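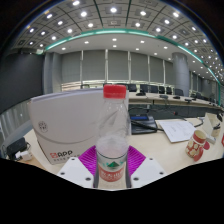

Print
E-mail

What Is a Stage Name?

2022-05-15

Maybe you have a favorite singer and you know everything about this singer: the songs, the clothes, the birthday, the dog. Then one day you read that the name on the posters is not the name that the parents gave. It can feel a little strange, as if a friend had kept a secret from you. But there is usually no secret at all. The singer has a stage name, and very many people who work in music, film, theater and the circus have one too.

What does it mean?

A stage name is a name that a person uses for work in front of the public. It is printed on tickets, it is shown at the end of a film, and the fans shout it at concerts. The name that stands in the passport is called the legal name. Most performers who have a stage name keep their legal name as well. They use it at the bank, at the doctor and when they sign for a package at the door. At home the family may use a third name, a nickname from when they were small.

So one person can answer to three names in one day. This sounds difficult, but you probably do it also. Think about what your teacher calls you, what your grandmother calls you and what your friends shout across the playground.

Writers have the same thing, only there it is called a pen name. Wrestlers often say ring name. The idea is the same each time.

Why do people choose one?

The first reason is that somebody else already has the name. Imagine that two actors are called exactly the same. A theater wants to hire the first one and calls the second one by mistake. The money goes to the wrong person and the letters from fans also. In many countries there are actors' unions (a union is a group that workers join to help each other) which do not like to have two members with the same working name. The newer member is then asked to change something. Sometimes one extra letter in the middle is enough.

Another reason is that the legal name is long, or that people in other countries say it wrong. If you have a name with letters that others do not know, you will understand this problem very well. In the past many performers were told by their bosses to take a name that sounded more "normal." That was often unfair. A name can tell where your family comes from, and it hurts when somebody says that it is not good enough. Today more performers keep the name they were born with and they teach the audience how to say it.

Some people wish to have a private life. If the name on the mailbox is different from the name on the poster, fans will not find the house so easily. The children of the performer can go to school and no one asks about the famous mother or father.

And then there are people who simply like a new name. When they put on the costume and use the other name, they feel braver. A shy person can be very loud on stage under a different name. Clowns and magicians have known this for a long time.

How do you make a stage name?

There is no school for it. People find their names in many ways, and here are some that are common:

- They use only the first name, or only the last name.
- They take the middle name and put it at the end.
- They take the family name of a grandparent.
- They make a long name shorter.
- They choose a thing they like, for example a bird, a color, a street or a kind of weather.
- They invent a word that did not exist before.

Invented words are interesting because they belong to nobody yet. Take the music duo Kakum. It has 2 members, and both of them liked that the name is almost a drum sound. Say it a few times fast: Kakum, Kakum, Kakum. The name of a group is called a band name, but it does the same work as a stage name. When one member of the duo later made songs alone, a separate stage name was needed for those, and for some months the posters had both names on them so that the fans would understand.

A good stage name should be easy to say and not too hard to spell. If people hear it on the radio, they should be able to find it afterward. It should also be a name that you still like when you are old. A name that is funny at age 12 may be a bit embarrassing at age fifty, when you must say it to the woman at the hotel desk.

Does everybody have to agree?

You can't take just any name. If a performer is already well known under a name and you begin to use it too, people will think that you are that performer. This can lead to trouble with lawyers. Before a new singer prints the first poster, somebody should look whether the name is free. Record companies do this for their artists. At Sotico, a small company for children's music, a new singer must bring several names to the first meeting, because the favorite one is often taken already. The search takes an afternoon or sometimes a week.

It was harder before people had computers for this work. The Kütt Theater in the town of Skandudach kept a big book in which all the working names of its performers were written by hand. Jugglers, dancers, puppet players, opera singers, they are all inside. The last entry was made in June of the year 2000, and it has the number 3535. After that the theater changed to a computer list. The book is now in a glass case near the coat room, and each month it is opened at another page. Some of the names have a thin line through them. It means that the performer changed the name again, and then you must look further in the book to find the new one.

Is a stage name a lie?

Children ask this often, and it is a fair question. A lie is when you say something false to trick a person. When a performer uses a stage name, the audience is normally not tricked. They bought a ticket for a certain voice or a certain face, and they get exactly this. Contracts are written in a way that the legal name stands in them too, so that everybody knows who must sing and who must pay.

It would be different if somebody used a false name to borrow money and never give it back. This is against the law, and it does not help to say that it was a stage name.

Can a stage name become the real name?

Yes. In many countries a grown-up person can ask to change the legal name. The person fills out papers, pays a fee and waits. In some places a judge must say yes. Some performers do it after many years, when even their own friends use only the stage name. Others never want to. They like to come home in the evening and be the old person again.

The rules are not the same everywhere. In some countries it is possible to have the stage name printed in the passport as an extra line, under the legal name. In others it is not allowed.

And what about age and birthday?

When you read about a famous person, you usually find the name, the birthday and the place of birth close together at the top. If the person has a stage name, the text often says "born as" and then comes the first name. Sometimes you see the short word "né" or "née." It is French and means "born." "Née" is for women and "né" is for men.

Be a little careful with pages about famous people. One page copies from another, and if the first one made a mistake, all the others have it too. A legal name can be spelled in different ways on different pages. If you need it for a school paper, look in a book from the library or on the performer's own page, and compare.

Also, if a performer does not want to tell the legal name, it is polite to leave it so.

Try it yourself

Take a sheet of paper and write your full name on it, with all the middle names. Now play with the letters. Take some away, turn the parts around, add the name of your street. Say every new name out loud, as if you were the person with the microphone who calls the next act: "And now, please welcome..."

Ask somebody in your family which one suits you best. Then try to write your autograph with it, large and fast, the way the stars do. You will soon notice that short names are better if a hundred people are waiting in the line.

Words to remember

Legal name: the name in your passport and other official papers.

Stage name: the name a performer uses in front of the public.

Pen name: the name a writer puts on a book in place of the legal name.

Contract: a written promise between people who work together.

Union: a group of workers who help and protect each other.

Print
E-mail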